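The arm stopped on a May morning with a plate in its grip and would not let go. Vesela Lazarević pressed the release twice. Nothing. The log said the fingers were open.

"They're not open," she said.

Kam-wah Chiu came over from the other bench and looked. "It thinks they are."

They cut the power, and Kam-wah worked the plate out by hand – slowly, with his sleeve pulled down over his knuckles. Then he went back through the log. The finger sensor had read the same value, 406, for nearly 600 cycles. The arm had been closing on faith since breakfast.

"Kahsay changed the sensor last week," Vesela said.

"Kahsay changed the cable."

She wrote both down. Skaslow would want a report, and Skaslow always asked who had been standing closest. She had been. Her hand had gone in between the fingers at least once that morning to straighten a stack, with the screen telling her it was safe.

She didn't put that in at first. She got as far as line 7 of the form, went for coffee, came back and added it.

Kam-wah fitted the old cable and turned the speed down as far as it would go. Vesela kept her palm on the stop button.

"Orange one first," he said.

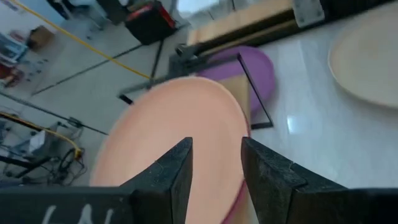
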